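Skirkow is a small harbour town and summer holiday destination, set at the sheltered end of a long inlet and home to 758 permanent residents, a figure that swells cheerfully once the ferries begin running to their full timetable. It is best known among travellers for its boardwalk, its smoked fish and the Drivine, a coastal walking track that starts behind the old customs house and wanders north over the headland to the neighbouring village of Clastska.

Tourism came rather late. The first guest house, the Strömberg, was opened by Ronja Myklebust in a former net loft, and for several seasons it was the only place to stay — visitors who missed out on a bed were usually found one in somebody's spare room. Her business partner, Sverre Moen, marked out the walking track and painted its yellow posts, many of which are still standing. The Strömberg has since grown to take in the building next door, and more than 500 walkers sign its guest book each year.

Most people come for the long, mild evenings, although February has its own loyal following, when the harbour lights are strung along the boardwalk and the bakery stays open well past dark.
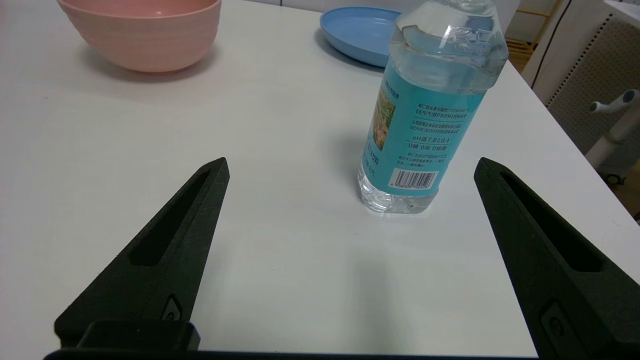

The ferry crossing takes 2 hours and the centre of town is an easy stroll from the wharf, with level paths the whole way. Parking is limited, and day visitors are encouraged to leave the car on the mainland side.

Related articles
Clastska
Drivine (walking track)
Strömberg Guest House
Ferry services to Skirkow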